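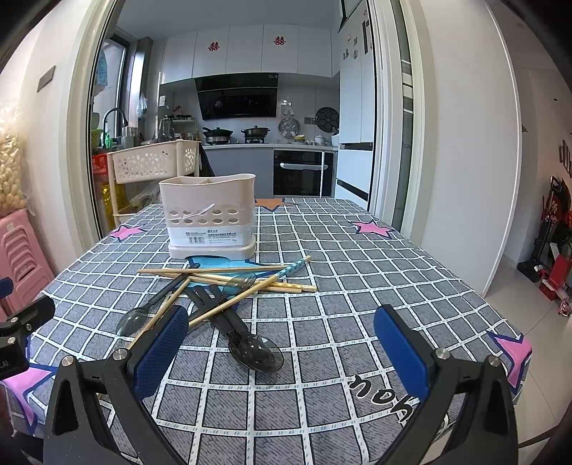

May 4, 2018
By Patricio Iglesias

Our project in this semester was to build a hand-held gripper and to use it for a common job at home, the sorting of cutlery. The group had three members: Nele Voß, Jagadeesh Pisharody and me. Mohandas Arumugam was our supervisor. We gave the tool the name Plendska, which was first only the name of the folder with the drawings.

The idea is simple. A person holds the tool in the hand and opens and closes two fingers. A camera sits on the tool and records what the fingers do. Later, the recordings can be used to teach a robot arm the same movement. We did not have an arm in this project, so the report speaks only about the tool and the recordings.

1. Building the tool

We made the first version in the shared workshop at Morero, where students can use the printers in the evening. The jaws of this version were too flexible. When we closed them on a thin object, the tips moved apart sideways and the object turned between them. Nele made the jaws thicker near the screws, and after this the tips stayed in line.

The pads needed more time than we planned. A smooth pad was good for a spoon handle but bad for a chopstick, which rolled away under light pressure. We tried several materials and in the end took a soft pad with a texture. Jagadeesh also tested how long a pad can be used. He opened and closed the tool 1,000 times over some evenings and found a little wear at the tip, but no loose screw.

The cost was higher than we expected, mostly for the camera and for parts that we ordered two times by mistake. I am responsible for this mistake — I did not check the list which Nele had already sent.

2. The task

We chose cutlery because it is difficult in an ordinary way. Chopsticks are thin and long, and they lie across each other. Clear plastic spoons are hard for a camera, as the pattern of the tablecloth shows through them. The goal of the task is to take one piece from the pile and put it upright into a holder, then the next one, until the pile is gone.

At first we worked on a plain desk in the workshop. Mohandas advised us to go to a real home, because a plain desk makes the problem too easy. So we moved the work to a dining table with a kitchen behind it, and we left the room as it was. The light from the kitchen window changed during the day and this gave us more variety in the recordings.

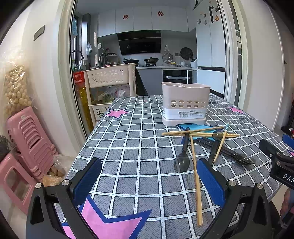

Why did we not glue a marker on every spoon and chopstick?

Markers would make the tracking easier, but a person at home does not have markers on the cutlery, and a robot which learned with them could fail without them.

3. Recordings

We planned 3,000 recordings and finished 915 that we consider good. A recording was not good if the piece fell outside the table area, if the hand covered the camera, or if the holder was pushed more than a little. Most of the bad ones came from the first days, when we moved too fast. Murali Shenoy, who helped us with the storage of the files, wrote a small script that finds recordings with missing parts. Before this we looked at each one by eye, and it was very slow.

Long chopsticks were the hardest. If you grip one near the end, the other end hangs down and touches the holder from the side. It is better to grip a little above the middle and to turn the wrist early. Spoons were easier, but the bowl must point up before the handle goes in.

4. Open points

The trigger is still too stiff for small hands, and after about 2 hours the thumb hurts. Nele has a drawing for a softer spring. The screws of the camera mount should be reached without taking off the jaw, which is not possible now. In June we will give the tool and the files to the next group, and Jagadeesh will show them how to change the pads.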